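Acta de la reunión de coordinación -- Plantillas y formularios internos
Vanora, oficina de Magagula
15 de agosto de 2019

Asistentes: Gert Van Wyk (preside), Shireen Nel, Nandi Le Roux, Warrick Cosgrove. Toma el acta Lindiwe Rampersad.

1. Acta anterior
Se aprueba con una corrección: el proveedor de papel autocopiativo es Jundent y figuraba mal escrito dos veces.

2. Nueva solicitud de compra
Shireen presenta el formulario único que sustituirá a las hojas sueltas de cada departamento, ¡y la acogida es estupenda! Cabe en una sola cara, con el centro de coste arriba y las dos firmas al pie, y por fin tiene un hueco decente para las observaciones (el de antes no daba ni para una referencia). Warrick lo ha probado en almacén con 57 pedidos reales y solo devolvió 2, ambos por falta de fecha de entrega. Gert felicita a todo el equipo y pide que conste.

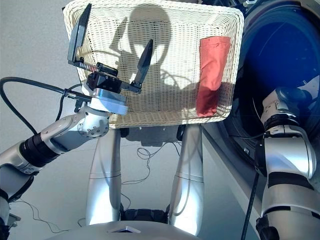 ¿Quién firma cuando el jefe de departamento está de vacaciones?
Firma la persona que figure como suplente en la hoja de autorizaciones, siempre que el importe no pase de 600 euros; por encima de esa cantidad, el pedido va directamente a Gert.

Nandi propone que la hoja de autorizaciones se revise cada trimestre. Se acepta sin votación.

3. Numeración y archivo
Lindiwe explica que el archivo de Flunlow ya está ordenado por número de orden y no por proveedor -- un trabajo enorme que se nota muchísimo al buscar. Quedan 497 órdenes antiguas sin número. Warrick se ofrece a empezar por las de mantenimiento, que son las que más se consultan, y Nandi se suma con las de imprenta. El prefijo será el del departamento, en mayúsculas y sin guion.
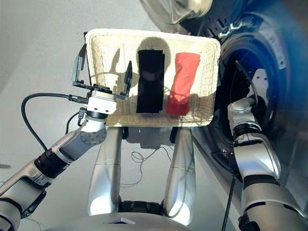
Cesta trenzada de color crema con dos telas dobladas, una negra y otra rojo anaranjada.

4. Cartas de confirmación
Se leen los dos borradores. Gusta mucho el segundo, más corto y más cordial, aunque Shireen quiere quitar «a la mayor brevedad» y poner un plazo concreto. Gert prefiere que el plazo lo rellene quien envía la carta. Se deja así.

5. Tareas
Shireen: versión definitiva del formulario y copia para recepción.
Warrick y Nandi: numeración de órdenes antiguas.
Lindiwe: lista de suplentes por departamento.
Gert: hablar con Jundent sobre los talonarios.

6. Ruegos y preguntas
Nandi pide un modelo parecido para las solicitudes de formación. Muy buena idea, se verá en noviembre con el formulario de compra ya rodado.

Se levanta la sesión.

Compartido 2 veces
0 comentarios

Documentos relacionados
Hoja de autorizaciones y suplentes
Guía para rellenar una orden de compra
Modelo de carta de confirmación de pedido
Normas de archivo de Flunlow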